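# Kidari Bag and Snack Unpacking Set

Data card, version 3. Last edited 10/12/19.

## What is in this set

Kidari is a collection of short recordings about one small household job: dealing with a plastic bag from the shop. The bag is opened or flattened, the snacks and drinks are moved from it to a tray, and the empty bag is folded. It is a job that most people do several times in a week without looking much at their hands, and we wanted to have it written down with some care.

This card explains how the set is organized, what the labels mean, and which parts we think are weak. Please read the section on bags before you use the labels, because the bags caused us most of the trouble.

The set has two halves. The half called "Kendik" is work on a table with full bags. The half called "Hashemi" is work with empty bags. The names are only folder names and they will not change in later versions, so it is safe to use them in your scripts.

## The bags

All bags are thin plastic. Two kinds are used - clear ones, where you can read the packages through the film, and milky ones, where you can see only light and shapes. They behave in a different way when they are handled. A clear bag in our set usually keeps the form of the things inside it. A milky one falls down on itself as soon as it is empty, and then the opening is difficult to find even for a person who stands right over it.

We do not iron, cut or tape the bags. A bag is used until it tears, then it is retired, and the number of the bag in the label file goes up by one. For this reason you will find bags with many old creases and bags with few. We did not make a label for "old" and "new", but the bag number can help you a little.

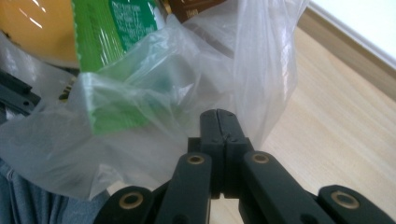 Milky bag, folded over itself, with one flap standing up.

The label `crumpled` is given when the film lies over itself in more than one place and the opening cannot be seen. The label `spread` is given when most of the film lies on the surface, even if it has deep folds. Between these two there is a gray zone. Our first labelers disagreed often about it, and in version 2 we asked them to choose `spread` whenever they were in doubt. If your work depends on the difference, please check the recordings by yourself.

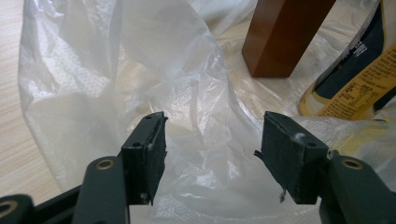

Hashemi half: milky bag over a light wooden floor, label `spread`.

Light is the second difficulty. The creases of the milky bags reflect strongly, and on a pale surface the border of the bag can be nearly lost. We kept these recordings. A kitchen at home has the same problem, and we did not want a set where every bag is easy to see.

## The groceries

The items are ordinary things from the shop: chips, small cartons, bottled drinks, green packages of several sizes, sweets. Many have Chinese printing. We bought what was on the shelf and did not try to balance colors or brands, so please do not use this set for reading packages or for brand statistics.

Each item belongs to one of 5 classes:

- `soft_bag` - chips and similar, full of air, easy to crush
- `carton` - small boxes with flat sides
- `bottle` - anything with a screw cap
- `flat_pack` - thin packages which often slide under the others
- `other` - all the rest

A `flat_pack` is the item which is most often forgotten at the bottom of the bag. When this happened we did not repeat the recording. It has the label `item_left` and it stays in the set.

The order of unpacking was free. Most people started with the bag of chips because it is large and lies on top, but some took the bottle first to stop it from rolling. We think both are reasonable and we give no score for the order.

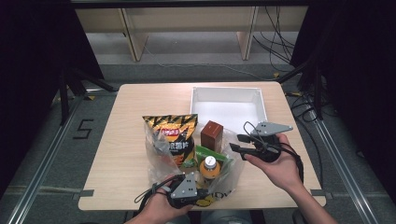
The table is always the same one, a light wood-grain top with rounded corners, and the tray is the white one with raised sides. The tray can stand in different places. We moved it on purpose between sessions, so a model or a student who learns "put things to the far right" will have bad results. The starting position is written in the field `tray_start`, and it is one word such as `right`, `left` or `far`.

An item counts as unpacked when it rests in the tray and nobody touches it. If it lies across the raised side it does not count, and it gets the label `on_edge`.

## Folding

Folding comes last and only in the Hashemi half. There are 7 steps in the instruction sheet, but few people follow all of them. Usually the bag is pressed flat, folded long ways, then folded short until it is the size of a hand. We accept any result that stays closed when it is left alone. Rolled bags are also accepted and have the label `rolled`.

## Known problems

- Lint and small fibers come from the floor to the bags and stay there. We cleaned in October but not before each session.
- In Kendik, a few recordings start when the first item is already out. They are listed in `late_start.txt`.
- Torn bags have the same label as whole bags until the next version.

## Use

You may use the set for study and teaching. Please mention Stakthorpe, where it is maintained, and give the version number. Corrections to the labels are very welcome, also small ones.

## Comments (3)

**mossgreen_b**
Thank you for keeping the ones with the forgotten packages. Is `item_left` given when the item is visible through a clear bag, or only when it is hidden?

**stakthorpe-maintainer**
In both cases. If it was not moved to the tray before the recording ends, it is `item_left`. I will add this sentence to the card.

**tuelle**
The gray zone between crumpled and spread is bigger than I expected. I relabeled part of the Hashemi half with a third class, `half_open`, and sent you the file. I also had trouble with clear bags that still had one carton inside, they look spread from the top but the opening is closed. Do you want those too?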